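4.2 How people sort the boards

I went into this part of the study thinking the sorting bench would be the dull bit. Everybody who writes about small repair shops writes about the soldering, and I'd planned to do the same, with a page on sorting to get it out of the way. Then I spent most of October sitting at the bench in the back of the Grikanwood shop with a notebook, and the page turned into a section (and nearly into the whole paper, before I cut it down).

The bench takes in whatever comes through the door without a clear owner or a clear fault. Over the study period that came to 3512 items, of which 572 were bare circuit boards, already out of whatever they'd lived in. I'm only dealing with the bare boards here. Boards still in their cases get sorted by the case, and that's a different story, told in Section 5.

So what do people look at first? I asked all 17 of the regular sorters, and 16 of them told me the same thing: they look for burn marks. Then I watched them, and that's hardly ever what their hands did. They picked a board up, tilted it, and went for the tall parts. Big capacitors, coils, connectors, anything that stands up off the surface and could have been knocked or could have swollen. Burn marks came later, often when the board was already halfway to a bin. I don't think anyone was fibbing to me! It's just that the burn marks are the part you'd mention to a visitor, and I was a visitor for longer than I like to admit.

The second thing they go for is anything printed. A value on a capacitor settles a lot of arguments, and the voltage rating matters more to this crowd than the capacitance does. A rating well above what you'd find in a toy or a radio tells a sorter that the board probably dealt with motors or power, and it goes into the bin they call "heavy," whatever it weighs. The Buvine shop, which runs on the same bin system, calls that bin "drives," and I'd say theirs is the better name, but the Grikanwood people have their labels laminated and aren't about to redo them.

Wires are where the two shops really part ways. At Buvine the rule is to snip everything off before a board goes in a bin, so the boards stack flat and don't drag each other out when you pull one. At Grikanwood they leave wires on. It makes a terrible tangle (I've personally pulled out four boards trying to get one) but the sorters there swear by it, and after a few weeks I came around to their side. A wire shows you which connection somebody bothered to use. A twisted pair is worth a second look too, as people don't usually twist wires for fun, and a sorter who knows that will follow the pair back to the board before reading anything else. Figure 3 has a board with loose wires hanging below it, and with the sort of markings I've been talking about. 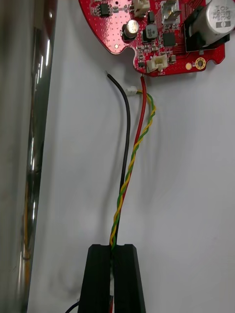
Figure 3. Red circuit board with wires hanging below it. The large silver capacitor reads "330" and "63V"; the square inductor reads "22."

Color, on the other hand, was almost no help, and I'd expected it to be. New sorters like to group by color in their first few days, green with green and red with red, and it looks great on the bench. It doesn't last. Somebody comes looking for a board with a particular connector, has to dig through three piles, and grumbles, and by the following week the color piles have gone. I saw this happen twice at Grikanwood and once at Buvine, and each time the new person dropped the habit without being told to.

There's one more habit I want to get down here because it comes back in Section 6. When a board won't go in any bin, the sorters don't make a new bin for it. They put it on the shelf over the bench, where it waits for someone with an opinion. My field notes call this "parking," though the shop just says "up top." Boards up top get handled far more than boards in the bins, by more people, and they pick up little paper tags with guesses on them. Some had three or four guesses, all in different handwriting, with the older ones crossed out. I copied down every tag I could read, and the full list is in the appendix, sorted by shop.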